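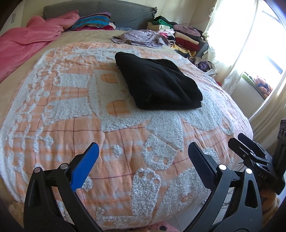 Section 9. Folding and Sorting on the Bed

Use this section after the wash is dry and before anything goes into the Zastia storage drawers. It covers heavy tops, fleece, knitwear and small items. Shirts on hangers are covered in the next section.

Before you start

1. Make the bed. Pull the bedspread flat from the headboard to the foot and push any bumps out toward the sides. Raised tufting on a bedspread is fine to work on, but a ruck in the fabric will press a crease into whatever you fold over it.

2. Put the clean clothes along the sides and keep the middle clear. You need a space wide enough for one top with both sleeves out.

3. Make a first rough sort into three heaps: thick items (fleece, sweatshirts, hooded tops), thin items (T-shirts, stripes, light knits), and everything with lace or loose trim.

4. Check each heap for damp spots at the cuffs, collar and waistband. Anything damp goes back on the rack.

Caution: Do not fold damp fleece. It will smell within a day in a closed drawer, and the smell passes to the pieces around it.

Note: Black fleece picks up lint from nearly everything. Go over it with a lint roller before folding, and keep it away from towels.

Folding a thick top

The Zastia standard drawer is 61 cm wide and takes two rows of thick tops. The Zastia wide drawer is 63 cm and takes the same two rows with a little more room at the side. The fold is the same for both.

5. Shake the top out once and lay it in the middle of the bed. Point the neckline toward the headboard.

6. Smooth the body with flat hands, working from the center out. Do not pull on the hem or the ribbing.

7. Fold one side in toward the middle, then lay the sleeve straight down along the body. Repeat on the other side.

8. Fold the long strip in half from the bottom up, then in half again if the drawer is shallow. For the Esenside low tray, roll it from the hem instead. 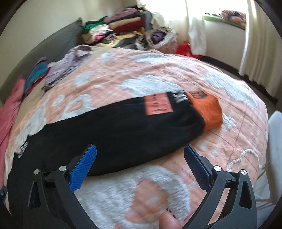
Black garment bundled lengthwise, with a folded orange ribbed piece at one end.

9. Press down lightly to let the air out. If the bundle springs open, it was folded too loosely - open it and go back to step 7.

Caution: Printed lettering can stick to itself if it is folded face to face while still warm from the dryer. Let printed tops cool flat before folding.

Tops with a high collar

A stand-up collar will not lie flat and should not be forced. Lay the top out as in step 5 and let the collar keep its shape. Close any zipper or snap first. When you fold the body, leave the collar on the outside of the bundle, so that it sits at the front of the drawer and is not crushed by the next row.
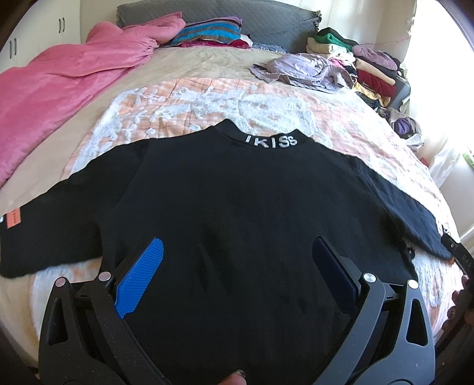
Wide sleeves need one more turn than narrow ones. After laying the sleeve down along the body, fold the cuff back up to the elbow so that it does not hang past the hem. Sewn-on labels at the cuff should end up on the inside, where they cannot catch on a knit.

Loading the drawers

10. Put the heaviest bundles in the bottom drawer, folded edge up.

11. Fill each row from the back. Stop when you can still slide a flat hand between the last bundle and the drawer front.

12. Place lace and trimmed items in a Nolero mesh bag and lay the bag on top.

Note: An overfilled drawer will run off its track. If this happens, take out the front row, lift the drawer level and push it back in slowly. Spare runners are listed under part number 400 in the Lockwood parts sheet at the back of this guide.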